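Against the Trophy Shelf

I coach a student robotics team in Danmont, a job I accepted on the understanding that it would take one evening a week. That understanding lasted until July of my first year, when a parent asked me which evening.

I want to argue for something unpopular among people who do what I do. I think our students should spend less time getting ready for competitions and more time on dull, useful chores that nobody gives ribbons for. In our case the dull chore is picking. You have a bin, there are things in the bin, and the arm has to take the things out and put them somewhere else. A toddler does this unprompted, usually with your keys.

Our club has entered the Iltell Challenge every year since before my time. If you haven't had the pleasure, it is a regional event where teams score points by moving foam shapes across a painted floor to very loud music. Last season our students put in 620 hours of build time, by the sign-in sheet. They scored 1,529 points, enough for a plaque and a bag of branded lanyards. They had a wonderful time. I asked them a month later what they had learned, and the most confident answer was that you should bring your own extension cord.

That is a good lesson and I don't want to sell it short. I just don't think it needed 620 hours.

The trouble with competitions is that they are tidy. The foam shapes are always the same foam shapes. They sit on marks. By March any decent team has figured out that the robot doesn't need to notice anything at all, as long as it drives to the mark and closes its claw at the right second. I have watched a robot score a perfect round on a practice field where we had forgotten to put the shapes out. It lifted nothing, carried it across the room with great care, and set it down. The drive team cheered out of habit.

So this spring I split the group. Half of them kept at Iltell. The other half got an arm with a camera at the wrist, a set of plastic bins, and a budget of 900 dollars, most of which went to a second gripper after the first one met the table at full speed. They named the project Rumesura. I have asked several times what it means and have been given a different answer each time.

Bin work is humbling in ways the painted floor is not. The wrist camera sees superbly until the wrist moves, which is the only thing the wrist is there to do. Blue plastic shines. Two students spent an entire session chasing a target that was a ceiling light bouncing off the wall of a bin, and I let them, because I had made the same mistake the evening before and wanted company.
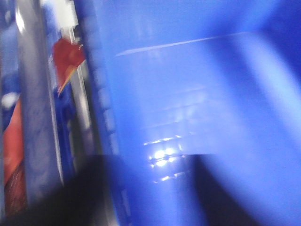
Shouldn't a school club mostly be fun?

It should be fun often enough that they come back, and bin work clears that bar. Attendance in the Rumesura half has been as good as in the other half, with noticeably more shouting.

What I like best is the quality of the arguments. The competition students argue about strategy, meaning who gets to drive. The bin students argue about whether a failed grab was the fault of the lighting, the code or the gripper pads, and then somebody has to go and find out. They keep a log of it. It is badly spelled and it is the best piece of science writing I have seen come out of our school.

I know the objections. A plaque can be photographed for the school newsletter, and a log can't, or at least not so that anyone would look at it. Sponsors like an event. Asante Tool & Supply, which has bought our team shirts for years, was polite when I explained the bins, in the way you are polite to a man describing his sinus surgery. And some students really do come alive in front of a crowd. I wouldn't take that from them, and the Iltell half will go on as before, lanyards and all.

But I would ask other coaches to try it with a few kids for one season. Put in an ugly mix of objects. Move the bin between tries and don't tell anybody. Sixty tries in an evening is plenty, and the students should write down every one, including the embarrassing ones.

Our open evening is 28th May. The competition robot will be in the gym with the music on. The arm will be down the hall in the shop, picking things out of a bin, or trying to – bring a chair.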